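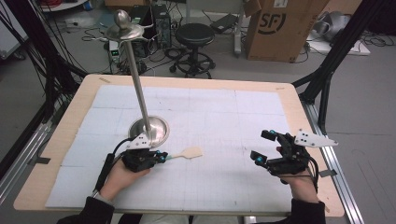
Utensil stand, shown with a wooden spatula.

Mineck Housewares Forum > Kitchen Storage > Utensil stands in shared kitchens

Gethin_Facilities
January 2018
Our office is reviewing countertop storage for the shared kitchens in Building 203. The stand under consideration is stainless steel, with a round base, a single pole and hooks at the top. Members with experience of this type are invited to comment, particularly on its use with wooden utensils.

trameck92
We installed two of these in May. They are satisfactory for ladles and slotted spoons. I would not recommend them for wooden spatulas, as many are sold without a hole in the handle and must be drilled.

Sollo Kitchens
I must respectfully disagree with the previous member. A loop of cotton string tied through the handle requires a hole of only 2 mm, and the work takes a minute. Wooden tools should hang so that air can reach both sides.

trameck92
String becomes greasy and has to be replaced. In a kitchen serving some 2000 meals a month, that is a recurring task. We returned to a crock for wood and kept the stand for metal.

Gethin_Facilities
Thank you both. Does the base remain steady if all the heavy pieces are hung on one side?

Sollo Kitchens
Ours does not. Please distribute the ladles evenly.

trameck92
Agreed on that point.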